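Jotavley TC-4 Table-Top Chore Cell
Single-arm unit for kitchen sorting and clearing trials
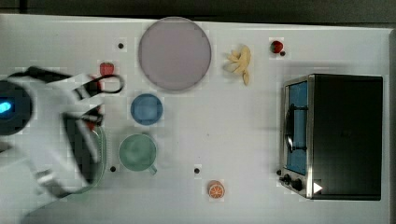 The TC-4 is sold for one purpose: finding out which household chores an arm can be trusted with today. It repeats a short job on a fixed table and logs each attempt as done, dropped or timed out. Jobs are set up with ordinary kitchen goods. A lavender plate, a blue bowl and a green mug give three rim shapes to grip, and a banana, strawberries and an orange slice serve as the goods to be moved. A toaster oven can stand on the same table for door and loading work.

What it can do
Moving single items to a plate or bowl is reliable enough for unattended runs of 100 cycles. Mugs are lifted by the rim or the handle.

What it cannot do yet
Oven doors remain at trial stage and need an operator present. Wet crockery, stacked plates and cutlery are not supported. The unit is not suitable for use with hot food.

Supplied with
Arm and gripper, controller, table top, Sezer job software (2 seats)

Service
Gripper pads: replace every 1,000 cycles
Cable check: every 4 weeks
Spares: order through Trallero, quoting the unit serial number

Shop-floor users should see the Carkemum bench cell, which has a longer reach.

Page revised 2020-03-01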